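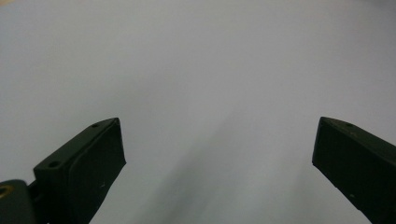

4. Filling and Priming Your Gramodari Humidifier

Now that the base is sitting level, take your time with this part and enjoy it a little!

1. Lift the tank straight up by its handle and turn it over.
2. Unscrew the cap and pour in cool water up to the fill line.
3. Tighten the cap by hand, then set the tank back down (you'll hear a gurgle or two, and that's just fine).
4. Wait 13 minutes before you press Start.

Note: Well water is okay, but plan on changing the filter every July.

Caution: Never add oils to the tank.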